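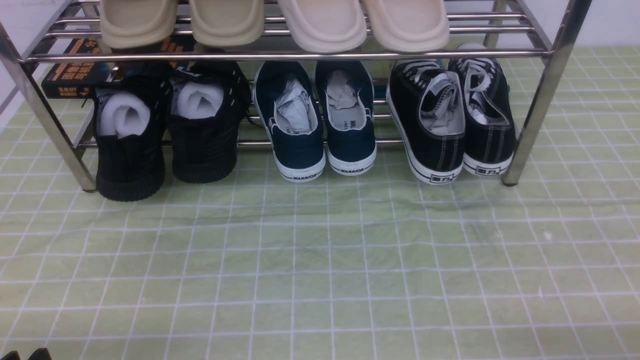 Caldo verde, broa e o que mais couber na panela

Quarta, 3 de março. Newsletter escrita a correr, entre o forno e o telefone, perdoem as gralhas. Este mês é quase só sopa. Quem quiser doces espera por abril, já tenho ali uma pilha de receitas de folar para experimentar e uma discussão antiga com a minha irmã sobre erva-doce que tenciono ganhar.

Então, sopa. Pediram-me muito o caldo verde depois do encontro de fevereiro na Plitodano, e eu disse que sim, que mandava, e depois não mandei. Mando agora.

Primeiro a batata. Farinhenta. Não usem batata nova, fica uma água com pedaços. Oito batatas médias para uma panela das grandes, uma cebola inteira, dois dentes de alho, água a cobrir com folga, sal. Azeite logo no princípio, um fio generoso, e outro no fim. Há quem ponha só no fim. Eu ponho nos dois sítios e a sopa fica com outro corpo.

Coze até a batata se desfazer com o garfo. Varinha mágica, bem passado. Se ficou grosso demais, água a ferver, nunca fria. Depois a couve. A couve galega cortada fininha, fininha mesmo, quase cabelo. Comprem na praça já cortada se tiverem banca de confiança, mas vejam quando foi cortada, porque ao fim do dia já cheira a feno. Lava-se em duas águas, escorre-se e vai para a panela destapada. Destapada! Com tampa a couve fica castanha e triste. Fervura forte, poucos minutos. Provem. Tem de ter ainda um bocadinho de dente.

O chouriço coze à parte ou coze no caldo? Recebi várias mensagens sobre isto e não vou fazer as pazes com toda a gente. Eu cozo inteiro com as batatas, tiro antes de passar, corto às rodelas e ponho no prato. O caldo fica rosado, há quem não goste, há quem ache que o caldo verde tem de ser verde e ponto. Está bem. Cozam à parte. Mas depois não deitem fora a água, façam arroz com ela no dia seguinte.

A propósito de chouriço, o da Farkia mudou de tripa ou de cura, não sei, alguma coisa mudou. Comprei dois no mês passado e rebentaram ambos na panela. Perguntei na loja, dizem que é a mesma coisa de sempre. Se a alguém aconteceu o mesmo respondam a este mail, gostava de perceber se é do meu lume ou do chouriço.

Broa

Broa de milho, versão de quem tem forno elétrico e pouca paciência. Farinha de milho amarela, moída fina, escaldada com água a ferver e sal. Mexe-se com colher de pau porque queima, e deixa-se até se conseguir meter a mão. Só depois o fermento e a farinha de trigo ou centeio. Eu ando a fazer com centeio – fica mais escura, mais ácida, aguenta mais dias.

A proporção que uso agora é mais ou menos duas partes de milho para uma de centeio. Já fiz metade metade e sabia a pão normal com corante. Amassa-se pouco, que o milho não tem glúten nenhum para desenvolver e cansar os braços à toa não adianta. Fica uma massa feia, pegajosa, a parecer argamassa. É assim.

Levedar até a superfície abrir gretas. Polvilha-se uma tigela com farinha, deita-se lá a massa, roda-se a tigela até fazer bola e vira-se para o tabuleiro. Forno no máximo, com uma forma de água em baixo nos primeiros minutos. Depois baixa-se. O tempo total depende do tamanho e do forno, no meu uma broa de quilo leva 42 minutos, e digo 42 porque apontei na porta do frigorífico e desde aí nunca mais falhou. No da minha mãe leva quase uma hora.

Deixem arrefecer antes de cortar. Eu sei. Ninguém deixa. Mas por dentro ainda está a cozer e se cortam quente fica goma. 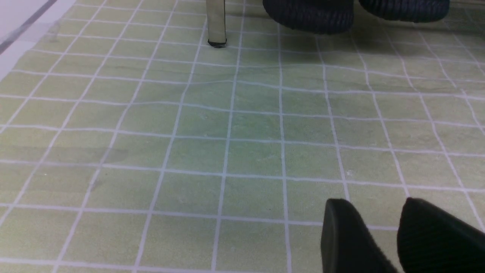
Para a sopa a fatia quer-se do dia seguinte, torrada ou não. E se sobrar, migas. Broa esfarelada, alho, azeite, couve cozida, feijão frade se houver. Serve com qualquer peixe assado e com bacalhau então nem se fala.

Sopa da pedra, ou quase

Não é a de Almeirim, que ninguém me escreva a ralhar. É a que faço em casa quando o frigorífico tem restos e eu não quero ir às compras. Feijão encarnado demolhado de véspera, cozido com uma folha de louro e um bocado de orelha se tiver, se não tiver um osso de presunto, se não tiver nada disso azeite e fé. Quando o feijão está tenro tira-se uma concha, esmaga-se e volta à panela para engrossar. Batata aos cubos, cenoura, um nabo pequeno. Farinheira por último, picada com o garfo e em lume brando, que essa sim rebenta só de olhar para ela.

Coentros no fim, muitos. Quem é da equipa do coentro-sabe-a-sabão põe hortelã, fica bem na mesma, até fica mais leve.

Congela mal por causa da batata. Se é para congelar façam sem, e acrescentam a batata quando descongelarem. Mesma coisa para a canja, aliás: congelem só o caldo e a carne desfiada, o arroz ou a massinha é no dia. Massa congelada dentro de caldo vira papas.

Panelas, que é sempre a pergunta

Perguntam-me sempre pela panela. A minha é uma Holzer, comprada em segunda mão, fundo grosso, uma das pegas já um bocado bamba. Não recebo nada por dizer isto, bem gostava. Para sopas qualquer panela alta de fundo grosso serve, o resto é conversa. O que interessa é o refogado não pegar. Se só têm uma panela fina, lume mais baixo e mexam mais.

Panela de pressão para o feijão, sim, sempre, menos gás e menos tempo. Para caldo verde não, perde-se a mão à batata e a pessoa esquece-se dela.

E a varinha: passem a sopa fora do lume e com a varinha direita, enfiada até ao fundo. Se inclinam, salta. Tenho um avental que é um mapa desses acidentes.

Respostas rápidas às cartas do mês

Sopa que azedou de um dia para o outro. Ficou na panela em cima do fogão, tapada, ainda quente? Então foi isso. Dividir em caixas mais baixas, deixar perder o vapor e frigorífico logo que dê. Sopas com couve e com feijão azedam primeiro.

Salgou demais. A batata crua lá dentro ajuda pouco, é mais crença que outra coisa. Façam mais sopa sem sal e juntem. Ficam com sopa para a semana toda, paciência.

Couve galega que não se encontra. Quem vive fora tem-me dito que usa kale ou couve-lombarda. O kale liso resulta melhor que o frisado, tirem o talo e cortem ainda mais fino. Lombarda fica doce, é outra sopa, mas boa. Espinafres por favor não.

Caldo verde sem chouriço. Claro que sim. Uma colher de chá de pimentão fumado num fio de azeite quente, tirar logo do lume senão amarga, e deitar por cima no prato. Azeitonas pretas picadas também ficam bem, aprendi isto com uma leitora de Viseu.

Farinha de milho. A que vende a Flodumska a granel está boa este ano, moagem fina, cheira a milho. A branca também serve para broa, fica mais delicada e menos rústica. A polenta pré-cozida não serve, já me escreveram duas pessoas com tijolos no forno por causa disso.

Fermento. Fresco ou seco, tanto faz, desde que esteja vivo. Se têm dúvidas ponham um bocadinho em água morna com uma pitada de açúcar e esperem. Não fez espuma, lixo.

O encontro de março

Vamos repetir na sala da Plitodano. Cada um leva uma sopa e a sua tigela, as colheres há lá. Da última vez veio muito creme de abóbora, mesmo muito, eu gosto de abóbora mas combinem-se. Gostava que aparecesse uma sopa de peixe a sério, com hortelã da ribeira, e uma açorda alentejana feita à frente das pessoas, que é das coisas mais bonitas e mais simples que temos e quase ninguém com menos de quarenta anos faz em casa. Pão duro, alho e coentros pisados com sal grosso, azeite, água a ferver do bacalhau ou dos ovos. Pisar no almofariz, não é na picadora. Na picadora fica pesto.

Mando a data a quem já está inscrito assim que me confirmarem a sala. Neste momento somos 84 na lista mas nunca vêm todos, portanto inscrevam-se à vontade.

Quem leva pão avise. Da outra vez faltou a meio.

Livrinho de sopas

Está a andar, devagar. Faltam as sopas de verão e decidir se o gaspacho entra (entra). Falta também rever as medidas todas porque metade está em "um punhado" e o meu punhado é pequeno. Se alguém quiser testar receitas em casa e mandar notas, diga. Preciso sobretudo de quem cozinhe em placa de indução, que eu só tenho gás e os tempos não batem certo.

Na próxima: folares, o doce e o de carnes, mais uma sopa de favas se as favas já tiverem chegado à praça. E a tal história da erva-doce.

Vou tirar a broa. Até abril, e respondam à coisa do chouriço por favor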